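Trondon Workshop Forums > Robots and Automation > Standards, Rules and Arguments

Thread: Ketwood good practice guide for hand-held gripper demos, worth following or not?

Started by paddlewheel

Posted Tuesday, November 4, 2025

Has anybody here read the Ketwood guide right through? I mean all 77 clauses, appendix included. Our group has been asked to sign on to it before we share any more recordings, and I got as far as clause 23 before I started writing rude things in the margin.

For those who haven't seen it, it covers people collecting demonstrations with a hand-held gripper. Pick something up, put it somewhere, do it again. The guide wants a written task sheet, a clear bench, fixed lighting, a labelled start pose, a rest break schedule, a sign-off on background privacy and a log of every failed attempt. Some of that is sensible. A fair bit of it reads like it was lifted from a manual for a caged industrial arm and had the word "robot" crossed out.

What I'd like to know is whether anyone can show that following it makes the recordings better. The guide says "improves quality" in four different places and never says compared to what.

-----

gumboot_ray

I've read it. I'd sign it. You're not being asked to love it.

The failed attempts clause alone is worth the bother. Half the shared sets I've used had every fumble stripped out before anyone else saw them, so you train on a world where nobody ever misses. Then the arm misses, and it has no idea what to do next.

-----

paddlewheel

Fine, but the clause says to log them. It doesn't say to keep them. Read it again. You can write "failed" on a sheet, bin the recording and be fully compliant.

-----

gumboot_ray

Just read it again. You're right, and that's a bad clause. Still better than no sheet.

-----

solderblob

My problem is with the clear bench rule. "The work surface shall be free of all items not named in the task sheet." All items! Whose kitchen looks like that? If the thing is ever meant to work in a real house it has to cope with the mail and the car keys and the half-eaten toast.

We ran our own sessions in June without clearing anything and I'd defend that to anyone.

-----

tin_lathe

I'd take the other side of that. Clutter you chose is useful. Clutter you didn't notice is a headache. If there's a roll of tape on the left of the bench in every single recording, the model may well learn that the tape matters. You won't find out until the tape's gone.

The rule is too blunt but I can see what they were after. They should have said "record what is on the surface" and left it there.

-----

solderblob

That I could live with. It isn't what they wrote, though, and whoever checks our paperwork is going to check it against what they wrote.

-----

moss_and_bolts

Does anyone actually check? Shehu signed up last year according to their own page, and as far as I can tell the whole audit was a form they filled in about themselves. I'm all for standards but a badge you award yourself is a sticker.

-----

quollhouse

I've done one of those forms. It has 12 boxes and you tick them. There's a space for comments at the bottom. I wrote quite a lot in it and never heard back.

To be fair to Ketwood, they say on the cover that the guide is voluntary and that it's "not a conformity scheme". The trouble starts when a funder or a partner lab makes it a condition. Then it's voluntary the way wearing pants to work is voluntary.

-----

gumboot_ray

Nobody's explained what they'd do in its place. Every group makes up its own rules, and then we all complain that the sets don't mix. I spent most of a winter converting somebody's gripper widths because they'd never written down where they measured from. Pad face? Finger body? Who knows. Clause 31 fixes that, in one line, and I've not seen a single post here giving it credit.

-----

paddlewheel

Credit given. Clause 31 is good. "Opening is measured pad face to pad face at the tip." Clear, short, checkable. If the other 76 were like that I wouldn't have started the thread.

Compare it with clause 40, "operators shall approach the object in a natural manner". How do I check that? Natural to whom? I've watched two people pick up the same mug and you'd swear they'd been raised on different planets.

-----

tin_lathe

Clause 40 is rubbish, agreed. I asked at the Clullavov meet-up what it was for and was told it was there to stop people creeping up on the object at a snail's pace. So say that! Put a time limit on it, or say not to pause on the way in.

-----

quollhouse

A time limit would get you people rushing. We tried one on our own sheet. Everyone beat the clock and the grasps were terrible — fingers clipping the object on the way in, things knocked over. We took it off after a week and nobody was sorry.

-----

solderblob

Can we talk about the start position rule? Clause 18. "The gripper shall begin fully open, with the object centred between the fingers and wholly in view." I think it's the worst one in the document, and it's the one everybody nods at.

Centred is the easy case. If every recording starts with the object dead ahead, you've taught the thing to go straight forward and close. Put the object off to one side and you're stuffed.

-----

moss_and_bolts

And "wholly in view" is a pain with anything tall. With the camera on the gripper you lose the top of a stack very easily. Do you back off until it fits, or tilt, or call it a breach and start over? The guide doesn't say.

-----

paddlewheel

We argued over that one for an entire afternoon. The stack of rings is our standard stacking task and this is the sort of start I'd pass without a second thought:
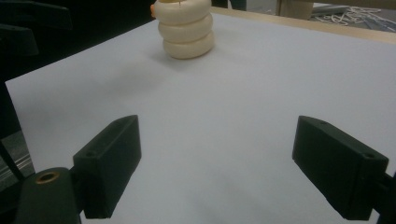
gumboot_ray: I'd pass it too, but by the letter of clause 18 you've only met half the rule. Fingers open, object centred, yes. "Wholly in view", no. So either you redo it or you admit the clause needs a tolerance. I'd rather you wrote to Ketwood and asked for the tolerance than quietly ignored the line, which is what I suspect most groups are doing.

-----

paddlewheel

The top ring's partly out, granted. I don't believe it matters for a grasp, and I'd want to see a comparison before I threw out good work over it. Same task, same operators, 100 starts with the whole stack in view and 100 without. If the first lot trains better I'll eat my words and reshoot.

There's a bit of something orange behind the stack as well, so solderblob can add the clear bench rule to the charge sheet if it isn't on the task sheet.

-----

solderblob

Gladly. Clause 9, guilty. See how silly it gets?

-----

tin_lathe

It's only silly if you treat it as pass or fail. Note it down and move on. "Top of stack out of view, small orange item behind." That takes ten seconds and the next person can decide whether they care. What I don't want is to download a set, find that out for myself, and wonder what else went unmentioned.

-----

quollhouse

Privacy clause, while we're at it. 52, I think. "No person other than the operator shall be visible, in whole or in part." In part! There's a dark shape past the table in that one that could be somebody's trouser leg. Does a possible knee count as a person? I asked Ketwood about this in my comments box. See above re: never heard back.

-----

moss_and_bolts

I'd be slower to laugh at that one. Faces and name badges turn up in these things more than people admit, and once a set's been shared you're not getting it back. A strict rule that catches a few knees doesn't bother me.

-----

paddlewheel

Strict is fine. Vague is what bothers me. If they mean faces, tattoos, badges and screens, list them. If they truly mean knees, say so and I'll angle the table at a wall. I can work with either.

-----

gumboot_ray

So would you sign?

-----

paddlewheel

With a letter attached. Clause 18 needs a tolerance and some off-centre starts. Clause 9 should be "record", not "clear". The failure clause has to say keep. 40 goes in the bin. And I'd like one piece of evidence, for any clause they care to pick, that it does what they say it does.

If they won't take the letter we'll publish our own sheet alongside and let people choose which one they trust.

-----

solderblob

Send me the draft and I'll put our group's name on it. I want a line in there about the rest breaks too. Five minutes in every 20 is more than I get at my paying job.

-----

tin_lathe

Leave the rest breaks alone, they're the only part my wrist agrees with. Happy to read the draft. I'm still going to argue with you about the bench.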